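Dreltargate Open Day Recordings – README

Last edited in November

What is in this folder

This folder keeps the recordings from the open day of the Dreltargate workshop. Visitors could stand behind the rope and watch the arms work with small household things and toy blocks on a dark table. We had three demonstration sessions, and 38 short recordings were kept after sorting. All of them come from real runs in front of the public, so please do not expect laboratory conditions. People talk, somebody leans on the rope, the light changes when the big door opens.

The software that drives the arms is called Dromon. The recording tool is Tovix. You need Tovix to open the files, but the pictures inside can be exported one by one.

Blocks on a tray

The first station was the one where the children stayed longest. The operator sits at the side and moves the arm with a hand controller, and the fingers must come down on both sides of a block without pushing the one next to it. A glossy tray is not kind to a camera. The light makes white streaks on the inner walls, and a visitor who follows only the wrist view can lose the edge for a moment. 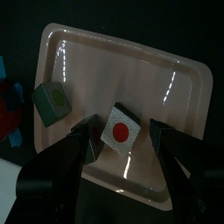 Issue 3, page 38

The white block with the red circle is the easiest one to see in the wrist view. The dark ones are much harder, especially when a finger covers most of the block. If you use these recordings for training, look at the green and black faces first and decide if your brightness setting is good enough. Ours was a little low in the morning.

Drawer and table station

At the second station the visitors could propose the next step, and the operator tried it. Most asked for the drawer. The wooden box is light, so a fast pull moves the whole box and not only the drawer. Trygve Öberg, who operated this station, asks everybody to read his notes in the notes folder before they compare one run with another. He changed the speed after lunch – slower is better there.
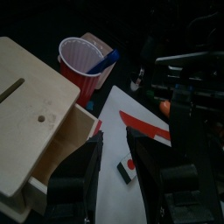 Are the arms working by themselves in these recordings?
They are moved by an operator at all times. Dromon only limits the speed and stops the arm when the force is too high.

Folder names

tray – first station, wrist view
drawer – second station, wrist view
notes – text files from the operators, partly in Swedish

Known problems

Sound is recorded but not in time with the pictures. Shift it by 200 milliseconds and it will be close enough for most uses. In the drawer folder the clock was wrong before noon, so sort by file name and not by time.

Use

You may use the recordings for teaching and research. Please name Blomqvist, who lent us the hall, together with Dreltargate. If you find a damaged file, write to the workshop and give the file name.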